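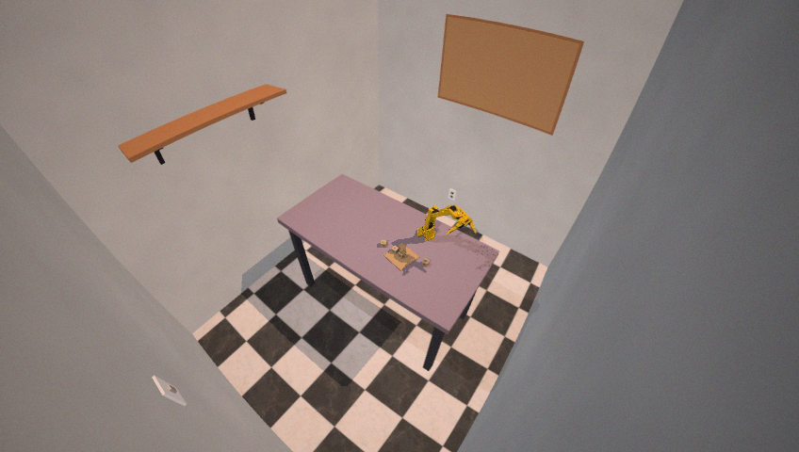
The yellow arm at its table, with the tray and the little wooden blocks.

So I finally got to the open day at Tindetti, the toy block maker out in Usstead, and I had a great time! I went on the Thursday afternoon with a bag of questions and came home with more (plus a bag of alphabet blocks, which I did not need).

The first stop was the planning room, where they work everything out on a computer model before anybody moves a bench. I like that the people who sort blocks for a living get to sit in on this. One of the sorters told me she had the tray moved twice in the model before she was happy with the reach, and the engineers just did it. At her last job, she said, a machine showed up over a weekend and that was that.

The job itself is simple to explain and awful to do all day. Blocks come over from printing, somebody picks them up, checks the letters and sets them on a tray. A full shift by hand is 2000 blocks. Try that with a sore thumb – I did 3 trays at the visitor bench and my wrist was already complaining.

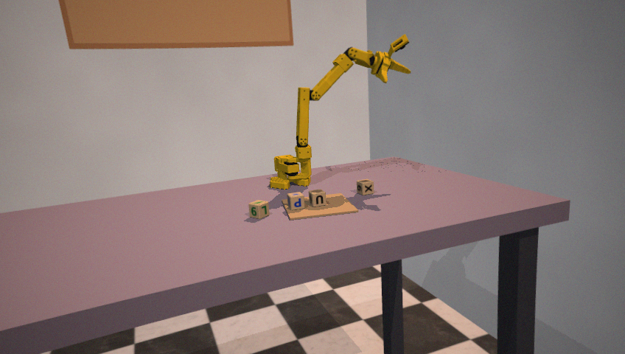
Letters and an X: four marked cubes on and around the board, gripper up and open.

What changes for the sorters is mostly the lifting and placing. They keep the checking, and two of them are training to set up the arms for new block sets. The project is called Wolau (I asked what it stands for and got a shrug), and it covers the sorting line first, then packing. Nobody on the line loses hours this year, we were told. Next year I heard less about, and I'd have liked a straight answer there.

Pay came up too! The setup job is one grade higher, but you need the evening course in Seidel to get it, and the bus back from Seidel stops early. A man in our group asked whether the company would run the course on site. They're "looking at it."

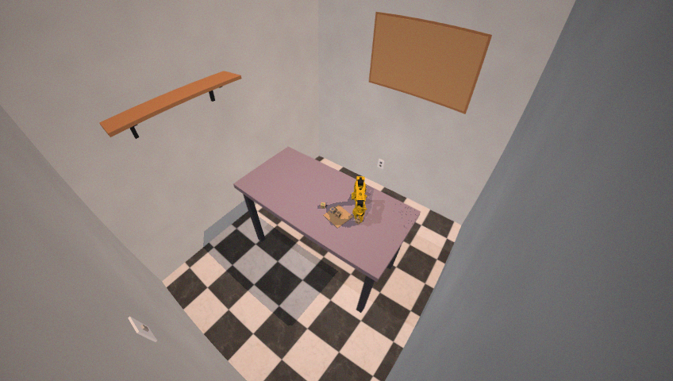
Over coffee one of the packers told me she wasn't worried about the arm so much as the quiet. When you sort next to somebody you talk all day, she said, and she wanted to know who she'd be talking to once the benches were spread out.

I hadn't thought of that at all. I passed it on at the feedback desk on my way out, and the woman there wrote it down word for word. Parking is free behind the paint shop, by the way, and the cafeteria does a very decent pea soup.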